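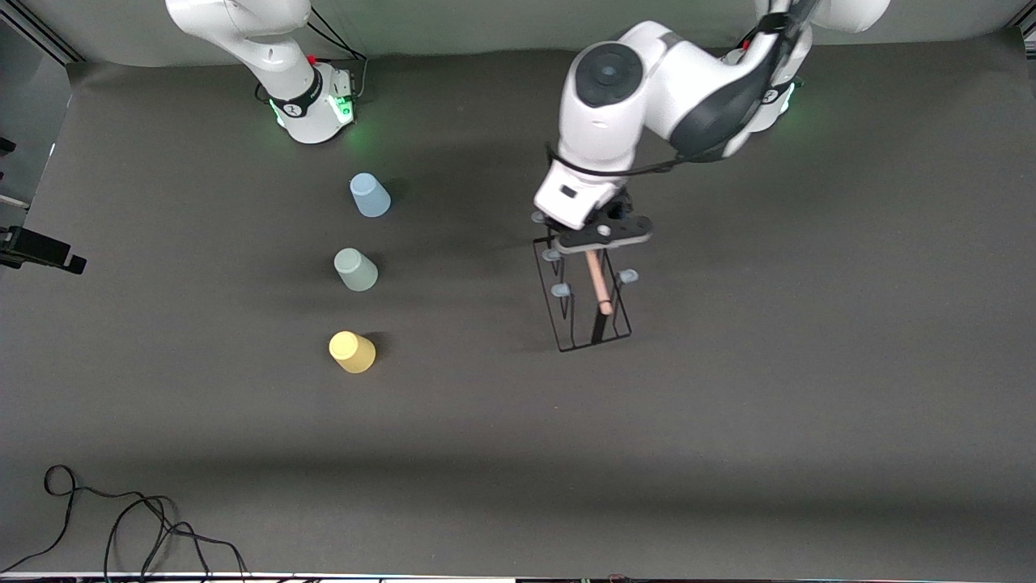 Danai Galanis thinks the final bill can be stopped from going to the old address if the forwarding address is in before the meter is closed out, but she wasn't sure how that works with paperless accounts, so I'm asking the wider group.

Search help topics Search Go

Final bill after moving out, and what happens to my deposit?

Lucero Huanca
October 2019

I'm moving out of a rental in Fernside at the end of the month. My electricity is with Fidenari and I've been on their month-to-month plan since my contract ran out. I paid a deposit of $90 when I signed up. I'm not taking the account with me because electricity is included in the rent at the new place.

What I can't work out from the website is:

Do I stop service online or do I have to call? The "Move" button only lets me transfer to a new address.

Is the deposit taken off the last bill or do they mail a check?

I'm on autopay. If I cancel autopay now, do I get charged a late fee on the last bill?

I've looked through the billing pages and they all talk about starting service. My last day in the apartment is the 11th of next month if that makes a difference, but I'd like the power on until I hand in the keys.

Eliécer Huamán

You can do it online but it's in an odd place. Log in, go to Account Settings, then Service Details, and there is a small link under the meter number that says Stop Service. It doesn't show on the phone app, only on the full website. Pick the date you want the power to end. When I did it the earliest date offered was 4 business days out, so don't leave it to the last afternoon.

Set the stop date for the day after you hand in the keys. The power can be cut any time on the date you choose, including early in the morning, and you may want lights while you clean.

On the deposit: mine was applied to the final bill first. The bill was less than the deposit, so the rest came as a check to the forwarding address. It took up to 10 weeks, and I had to call once because they had left off my unit number. Put the new address in before you submit the stop request. After the account closes you can still log in to see old bills but the address field is locked.

Leave autopay on. It will run one last time for whatever is owed after the deposit and then switch itself off. If you cancel it you have to remember to pay by hand, and the final bill has a shorter due date than the usual ones.

Also write down the meter reading when you leave. I had an estimated reading on my last bill and it was too high. They corrected it when I gave them the number and the date.

Kevin Cuadros

just call them. took me a few minutes, got a confirmation number by email

Tien-fu Chang

Agree with most of what Eliécer says. One thing to add - check whether your landlord has an agreement with the power company. In my building the service went back into the landlord's name on the stop date and was never shut off, but you still have to request the stop yourself or the bills keep coming to you.

I was with Storkesell and not Fidenari, so the menus will be different.

We use cookies to remember your settings and to see which help pages are read. Accept Manage settings

Contact us | Terms | Copyright Huenchumán Community Help | Back to top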